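Kirnen Open Day

The Kirnen Open Day is an annual public event held each June at the Kirnen test hall, a building used by the robotics company Tellix for work on household robots. Visitors can watch staff carry out cleaning and tidying tasks with hand-held grippers and can try simple versions of the same tasks. The event is free. It is run by Tellix together with Potex, a maker of bathroom fittings that supplies furnishings for the hall.

Background

Tellix moved into the Kirnen hall after outgrowing its first office in Simiyu Street. The hall had been a parts warehouse. The company divided the floor into room-like areas, each furnished for a different kind of housework. The first open day was a small affair for neighbors and the families of employees. It was opened to the general public the following year, and school groups have been admitted in the mornings ever since.

Attendance at the most recent event was 2,368, the highest to date. Entry is by timed ticket, and a visit lasts 45 minutes on average. Parking at the hall is limited, and a shuttle bus runs from the train station.

Demonstrations

The program is made up of 8 demonstrations, which are repeated through the day. Each is given in one of the furnished areas by a member of the Tellix staff. A second staff member takes questions from visitors behind a rope line.

The bathroom demonstration is the longest. The operator works with a gripper in each hand and handles ordinary cleaning tools at a sink. Movements recorded in this way are later used to train robot arms with the same type of fingers. Operators are asked to work at a steady pace and to keep both grippers in front of the body. The markers on the grippers allow their position to be tracked.
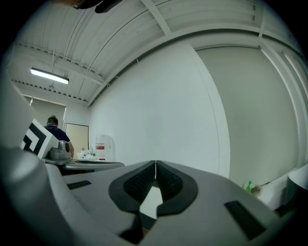
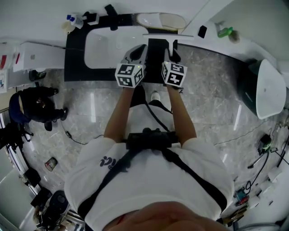

Hand-held gripper work at the Kirnen hall. The second picture shows a pair of grippers at the sink, with a squeegee across it.

Other demonstrations cover folding towels, loading a dishwasher, sorting cutlery and wiping tables. The towel demonstration was dropped for one year while its area was rebuilt and returned in a shorter form.

Visitor trials

A trial area next to the entrance is open to anyone aged 7 or over. Visitors are given one gripper and asked to move sponges and plastic cups from one tray to another. Each turn lasts 5 minutes. No recording is made in the trial area, and no sign-up is needed, although lines can be long in the early afternoon. Children must be accompanied by an adult.

Reception

Local coverage of the event has been mostly favorable. Visitors have praised the chance to handle the equipment and the willingness of staff to answer detailed questions. Complaints have centered on noise under the metal roof and on the lack of seating. Benches were added along one side of the hall after the second public event, and the spoken explanations are now also given on printed sheets at each area.

Some visitors have said they expected to see more robots working on their own. Tellix has since changed the wording of its posters, which now describe the event as a look at how household robots are taught.

See also

Household robot
Robot end effector
Open house (event)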